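Search threads… Advanced

Anyone else moved from packing to the handheld grippers?
14 replies · 528 views

kbriggs_pm
Been on the Hulside line 4 years, hand packing. Since November half of us are on the gripper benches, teaching the arms to do the small stuff. Same pay. Sit or stand, your pick. Feels weird tho. My wrists are better, my head is fried by lunch.

fonuoha
Same at Clurnora. You slow way down. Pick up, set in the basket, take out, again. Lead wants smooth, not fast. After years of being yelled at for rate I cant switch it off. 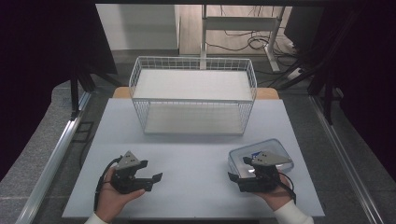 Thing I miss is talking. On the line we talked all shift. Now its 3 benches with curtains between and you get told to keep your hands steady.

harawira_h
So you're training your replacment and the complaint is no chatting?

fonuoha
Didnt say that was the only one. They put it in writing, no cuts thru spring. After that, who knows.

kbriggs_pm
Hamish the arms were coming either way. Id rather be the one who knows how they work.

harawira_h
Heard that at Gonano. 3 people from my old shift got kept on for the new jobs. The rest got a handshake.

bello.o
Depends on the place. Our steward got a retraining clause before anyone touched a gripper — ask for that NOW, not after. Also ask about breaks. We get ten minutes every hour, had to fight for it.

kbriggs_pm
Every hour?? We get the regular two. Bringing that up at the next meeting.

harawira_h
Get it on paper.

👍 9 · 6 comments hidden · Share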